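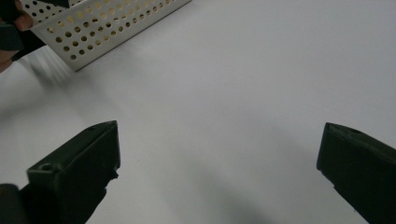 Figure 3. A perforated basket on the worktop, with the hand-held grippers in use.

4.2 The open day at the Dostby workshop

We had planned from the beginning to let people outside the project see the work and, if they liked, take part in it, and the open day on August 13, 2020 was the first time we managed to do so properly. Our hosts at Dostby were generous with both their space and their patience, and we are still grateful for the long tables, the good coffee and the willingness to keep the doors open well past the hour we had agreed on. Over the afternoon 412 people signed the visitor sheet, a good many more than the 300 we had printed leaflets for, so the later groups had to share (they did this very cheerfully!).

The demonstration was built on the household tasks described in Section 3. A demonstrator worked at a white tabletop with a basket and some clothing, holding a gripper in each hand, and visitors stood along the far side and asked whatever came to mind. We had prepared a short talk on the Trovlow recording software and its place in the larger Prieto program, but we soon found that people wanted to watch the cloth, and after the first two groups we let the talk shrink to a few friendly sentences and gave the time over to handling.

Clothing held their attention longest, and we think we understand the appeal, as everybody who came had folded a pair of pants at some point and had firm ideas on how it ought to be done.
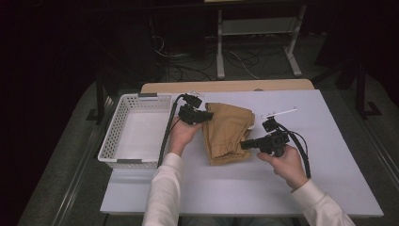
Several visitors told us that they would start from the waist, others from the cuffs, and one small group debated the matter so warmly that we invited them to settle it at the table. Demonstrations were kept to 15 minutes per group, with a pause between them to put the items back in order, and in that time most of those who tried the grippers had made at least one fold they were pleased with. The usual first difficulty was picking up too many layers at once. A person feels the thickness of cloth with the fingertips, and with the tool in hand that feeling is largely gone, so newcomers tended to look very closely and move very slowly.

By closing time we had 325 short recordings made by visitors who had given written consent. They were stored apart from those of our trained demonstrators and are not included in the results of Section 5. We did read through the comment cards with care, however, and two changes to the Fandovix task list came directly from them: the starting position of the clothing is now left to the demonstrator, and the basket may be moved at any time during a task.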